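Trucos de taller: lo que me traje de la jornada de puertas abiertas de Prydderch

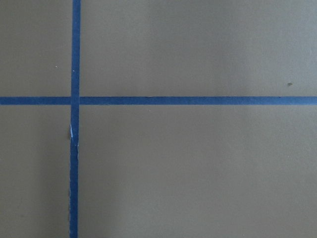 Fui en noviembre a ver los robots de Prydderch con pocas ganas de creerme nada. Noman Ansari, que hacía la demostración, habló 40 minutos de ahorro de tiempo, y yo sigo doblando las toallas más deprisa que aquel brazo. De la mesa sí saqué algo: cinta azul de pintor en cruz sobre la superficie gris, para repartir las zonas de trabajo. Eso lo puede copiar cualquiera en su banco sin gastarse un sueldo.

Si os animáis:

Limpiad antes el tablero con un paño apenas húmedo y dejadlo secar.

Pegad una tira entera y cruzad la otra por encima. Apretad bien los bordes con una tarjeta vieja, sobre todo junto al cruce. En la suya había un trocito levantado justo debajo, y por ahí se engancha todo.

No hace falta que las cuatro zonas sean iguales. La grande, para la pieza; la estrecha, para tornillos y lápiz.

Cambiad la cinta antes de que se deshilache.

En cuanto al robot, me dieron un folleto de 6 páginas y ni un precio. Pregunté también qué pasa si se mueve la mesa y me remitieron a Grurnitz, que lleva el mantenimiento. Todavía espero respuesta.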